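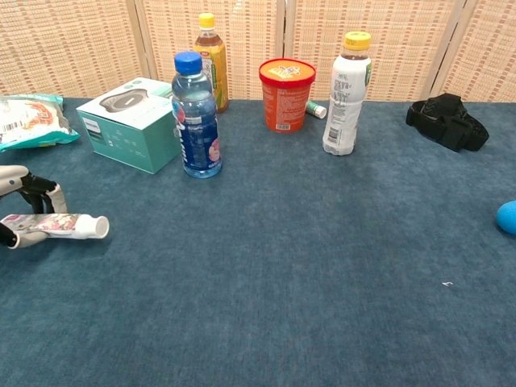 Frequently Asked Questions: Hetier Supporters' Membership and Match Days

Last updated 22 May 2022

These answers apply to the adult men's and women's teams of Pokcombe Hetier. Youth program families should use the handbook sent out at registration, as the fee schedule and the insurance cover are different.

Membership

What is a founding membership?
A founding membership is a one-time purchase that carries one vote at the annual meeting and a numbered card. Founding memberships were capped at 446 and are sold out. The club does not keep a waiting list. If a founding member resigns, the number is retired.

What is a standard membership?
A standard membership runs for one season and renews each June. It gives early access to tickets and the same vote as a founding membership. It does not include a numbered card or a season ticket.

Does membership make me an owner of the club?
No. Members elect two seats on the board and vote on the crest, the colors, the name and the home ground. Shares are held separately and are not on sale. A member has no claim on club income and no liability for club debts.

Can I transfer my membership?
Standard memberships cannot be transferred. A founding membership can be passed once to a family member in the same household. Both parties sign the transfer form, and the new holder can vote 11 days after the form is logged.

How do I vote if I can't attend the annual meeting?
Ballots are sent by email to the address on your account. Paper ballots are available on request and must be received before the meeting opens. There is no proxy voting.

Tickets

Where does the team play?
All home league matches are played at Trirness Field. Cup matches may be moved if the competition requires floodlights above the level now installed. Ticket holders are told by email, and a ticket for the original venue is valid at the new one.

What is the capacity?
The licensed capacity for soccer is 3340, seated and standing combined. The ground has a higher figure for other events, and that figure appears on older signs near the north gate. Disregard it.

How many tickets can I buy for one match?
Members may buy up to 6 per match during the member window. The same limit applies to general sale. Orders placed from several accounts with one payment card are treated as a single order, and anything over the limit is refunded.

Do children need a ticket?
Children under two do not need a ticket if they sit on an adult's lap. They are not admitted to the standing terrace. All other children need a ticket for every section.

What happens if a match is abandoned?
If play stops before halftime and the match is replayed in full, your ticket is valid for the replay. If play stops after halftime, the league decides whether the result stands. Where the result stands, there is no refund and no credit.

Match day

When do the gates open?
Ninety minutes before kickoff for members and one hour before kickoff for everyone else. Members enter by the east gate only. Re-entry is not allowed after kickoff, except on medical grounds.

What can't I bring in?
Glass, cans, smoke devices, air horns, large umbrellas and drones. Flags on poles must be shorter than the person carrying them. Drums are allowed on the terrace and must be registered with the match day office once per season. The registration tag stays on the drum.

Is there parking at Trirness?
The ground lot is reserved for permit holders and visiting team vehicles. General parking is on the street, subject to the posted limits. Bikes can be locked to the rails on the east side.

Can I film or photograph the match?
Phones and small cameras are fine for personal use. Detachable long lenses and tripods need a media pass. Live streaming of play is not permitted under the league's broadcast terms, including short clips posted while the match is in progress.

Name, kit and crest

Why is the club called Hetier?
The name comes from the old rail siding next to the first training ground. It was picked by member ballot over two other options. The full name is Pokcombe Hetier. League tables shorten it to Hetier, and both forms are correct.

Who makes the kit?
Bai supplies home, away and goalkeeper kits for both teams. Replica shirts use the same cut as the match shirts but a heavier fabric. Names and numbers are heat pressed after the order is placed, so personalized shirts can't be returned unless there is a fault.

May I use the crest on something I've made?
Banners and other items for your own use don't need permission. Anything offered for sale does, including items sold for charity. Send a drawing, the quantity and the proposed price to Dymphna Doherty, club secretary, through the contact form. Allow two weeks for an answer.

Where can I find results and minutes?
Results are posted on the fixtures page after the referee's report is filed. Board minutes are posted in the member area once approved, usually at the following meeting.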